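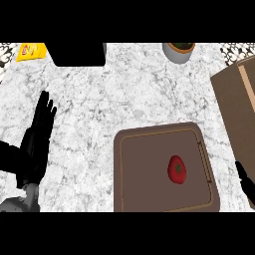
Words by the Home & Table desk
Food | 4 min read

I grew up thinking tomatoes tasted of cold water. They came in a plastic tray, four or six to a pack, they went straight in the fridge, and they came out in quarters next to a slice of ham. I ate them because my gran was watching. So if you'd said I would one day give up most of my summer evenings to a row of tomato plants on an allotment in Dimwood, I'd have laughed at you with my mouth full of crisps.

It was a salad that did it. I'd gone to Tallon for a wet weekend in September, and the pub by the harbour had run out of nearly everything. What they could do, the woman behind the bar said, was bread and tomatoes. Fine, I thought, chips on the way home then. Well! The plate that came was just thick slices, salt, oil and a bit of torn basil, and I went quiet for the whole of it. I asked what on earth they'd done to them. She said they grew them out the back and didn't put them in the fridge.

I got my plot the next spring, number 73, right down by the railway fence where the soil is mostly clay and old bits of somebody's path. I sowed far too much (everyone does) and ended up with seedlings on every windowsill, on top of the boiler and for one bad fortnight in the bath. I've calmed down since. These days I grow eight plants and give the spares away at the gate.

Mostly I grow Ota, a middling red sort that a neighbour on the next plot pressed on me in a yoghurt pot with the name written on the side in biro. I've never seen the seed in a shop. I just save a few each year on a bit of kitchen paper. It isn't a showy tomato and the skin's a touch thick, but it puts up with clay and it doesn't sulk in a grey July, and I'm very fond of it. I also have a go at Kang every year, which is supposed to be the sweet one. I've had seven decent fruits off it in total. I keep trying!

The thing I was worst at was water. I'd forget for days, then feel guilty and drown the lot, and the fruits would split down the side like an old sofa. Little and often is what you want, at the bottom of the plant, and I go down at 7 in the evening when the sun's off that end of the site. I take a flask. I pinch out the side shoots, which leaves your fingers green and smelling of that sharp, catty, wonderful smell that I'd honestly wear as a scent.

Then there's the eating, and I'm afraid I've become a bore about it. No fridge. Stalk side down on a plate, somewhere out of the sun. Slice them with the bread knife if your other knives are as blunt as mine, salt them, and then go away and lay the table or ring your sister, because ten minutes of salt does more than any dressing I've ever bought. The juice left on the plate belongs to the cook - I'm quite strict on that.

By late August there's a glut, of course. The split ones and the ugly ones go in a roasting tin with a head of garlic, low oven, 2 hours, and I freeze whatever I don't pick at while standing up. In January I get a tub out, tip it over pasta and start looking at seed catalogues again. I've got my eye on a yellow one this time, and I've promised to keep the bath clear.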